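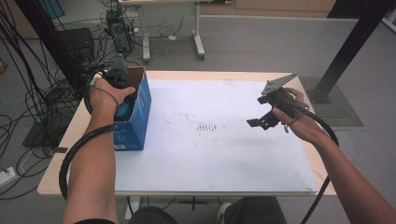

*Open blue cardboard box, one item inside.*

**FOR IMMEDIATE RELEASE – 14th April**

**Valtik to take back empty shipping boxes at all Larnholm stores**

LARNHOLM – Valtik, the housewares and hardware chain, will start taking back used cardboard shipping boxes this week. Any brand, any color, any store in Larnholm. No receipt needed. No purchase needed either.

Boxes should be dry and in one piece. Tape is fine, labels are fine if you black out your address. Wax-coated produce boxes can't be accepted, and neither can pizza boxes (please).

Returned boxes get sorted at the Brostell Street warehouse and go back out with online orders. Anything too beat up for a second trip is baled and sold to the paper mill as before.

A trial at the Brostell Street store began in November and brought in some 900 boxes. Of those, 260 were too damaged to ship again. The rest went out to customers, and most complaints were about old labels left on the outside – store staff now cover those before packing.

"We were buying new boxes and flattening good ones in the same room. Silly," said Yasuo Nomura, operations manager at Valtik. "I'd like to see 1000 a month coming back by the end of the year. We'll see. Moving season should help."

Customers who would prefer a new box can tick an option at checkout. Same price. Gift orders always ship in new boxes unless the buyer asks otherwise.

Drop-off is at the customer service desk during store hours. Larger loads, say from a office move or a small business clearing out, should go straight to the warehouse loading door, mornings only. Call ahead so someone can meet you. Please don't leave boxes outside overnight, even if the store is closed – they get rained on and then they can't be used.

The first 200 people to bring in boxes will get a roll of paper tape, made by Tamošiūnaitė, a family-run supplier that also provides the tape for Valtik's own packing tables. One roll per household.

Stores outside Larnholm are not part of the program for now. A decison on those is expected later in the year.

**Notes for editors**

Yasuo Nomura is available for short phone interviews, afternoons are best. Visits to the sorting area by arrangement, closed shoes required.

Contact: Valtik press desk, Brostell Street, Larnholm

– ends –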